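Home Papers Projects People Contact

Last updated 2/25/25
Reading time: 17 min

4. Collecting the chores by hand

4.1 Why we did not begin with the robot

The question of this paper is a simple one: can a machine with two fingers do the small chores of a house or a workshop at a level where a person would be glad to leave it alone with them? In Section 3 we explained which chores we selected. In the present section we describe how the examples were collected, and what the collection already told us before any policy was trained.

In an early stage of the project we drove the arm by remote control. This gave us clean records of the joints, but the operators were slow and they became tired. Folding one tea towel in this way took so much patience that the operator began to avoid the difficult corners, and the data learned this habit too. Ruan Dlamini proposed that we put the arm aside and let people carry the gripper themselves. The hand of a person then moves the same fingers that the robot will later have, with a camera fixed near them, and the person can walk to the sink, to the bench or to the cupboard without moving a heavy base.

We named our set of tools and recording programs Redel. The training code which reads its records is named Obi and is described in Section 5.

4.2 The chores

We recorded 30 chores. Half of them come from the home and half from a small repair shop. The home chores include hanging a cup on a hook, wiping crumbs to the edge of a counter, closing a zip bag, pairing socks and putting cutlery into a drawer tray. The shop chores include sorting screws by length, coiling a short cable, placing a part in a vise, peeling the backing from a label and handing over a tool.

Each chore has 126 recorded attempts, made by different operators. We kept the failed attempts and marked them, as a household machine must know what a failure looks like. An earlier version of our protocol removed them, and we regret this. Those first records cannot be recovered, and we collected the chores again from the beginning.

A chore was counted as done when a second person, who had not watched, looked at the result and accepted it. This rule is stricter than it sounds. Many socks were paired correctly but left in a lump, and our judges refused them. On the other hand, they accepted a counter that still had some crumbs under the toaster, which our written rule did not allow. We changed the written rule and kept the judges.

4.3 What the operators found difficult

We asked all operators to write a short note after each session. The notes are not a measurement, but they agree with each other in several points.

The first point is force. When people use their own fingers they do not think about how strongly they squeeze. With the tool, the same people crushed paper cups and dropped spoons during the first hour, and after this hour they did both things much less. Purificación Cordero, who trained most of the operators, asked each of them to spend the first session only with sponges and soft fruit. We recommend this to other groups.

The second point is turning an object. A person rolls a screw between thumb and finger without noticing it. Two stiff fingers cannot do this, so the operator must put the screw down, change the angle of the wrist and pick it up again. Nearly all the shop chores became longer for this reason, and some of them became twice as long as the same work by bare hand.

The third point is the eye. The operator sees the whole table, but the camera sees only what is close to the fingers. A drawer handle that is obvious to the person may be outside the view of the camera until the last moment. We told the operators to "show" the object to the tool before they reach for it, and this small pause is now a part of all our recordings. It costs time, and the trained robot repeats the pause faithfully, also in places where it is of no use.

4.4 Handing over an object

Handing over was the chore which gave us the most discussion. In a repair shop one person passes a tool to another many times in a day, and a helpful machine would have to take part in this. Our objects for the handover were a screwdriver, a roll of tape, an open-end wrench and a second gripper of the kind we use for recording. The last one was added late. It is wide at one end and narrow at the other, and the receiver must decide where to take hold of it.

The moment that matters is the one in which both sides are touching the object. If the giver lets go too soon, the object falls. If the giver lets go too late, the receiver pulls, and the camera of the receiver shakes so much that the record is hard to use. Among people this is settled by a feeling in the fingers. Our tool has no sensor for this feeling, and we had to find the moment in the video. 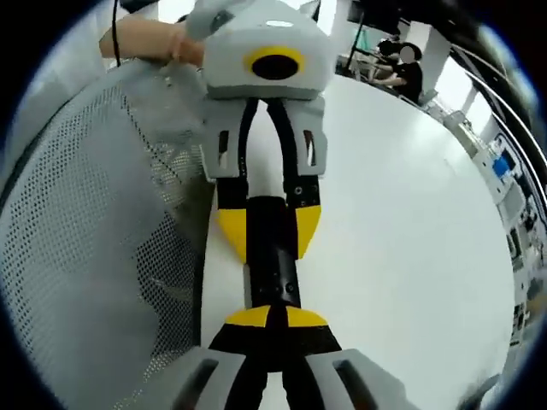

Figure 4. Handover, seen from the camera on the receiving tool. The gray fingers at the bottom belong to this tool. The second gripper is held from the top by a bare hand, and its yellow and black parts reach down to the component between the fingers.

4.5 Labelling the moment of release

Two persons labelled the release in 300 handovers, each without seeing the labels of the other. They agreed well on the screwdriver and the wrench. For the roll of tape they disagreed often, as the fingers of the giver hide behind it. For the gripper they disagreed mostly at the start of the contact, and less at its end.

We tried to find the release automatically from the motion of the camera, using the Skalimeck tracker. It works when the receiver stands still. When the receiver is already stepping back, the tracker reports the release too late, and we corrected these cases by hand. The corrected labels are used in all results of this paper.

4.6 Limits of this collection

All recordings were made indoors, in good light, by healthy adults who knew they were recorded. Real kitchens have steam, children and wet hands. We visited one real workshop, the bicycle repair room at Brollamine, in December, and there the colour of every surface was nearly the same dark gray. Only 17 recordings come from this visit. They are too few for training and we use them only as a test.

We also did not record any chore which needs two hands at once on the same cloth. Folding a bed sheet is therefore outside of our claims, although it is the chore that visitors ask about most often. The tea towel remains in the set, in a version where one edge is held by a clip on the table - our judges accepted it, but we do not consider it the same work.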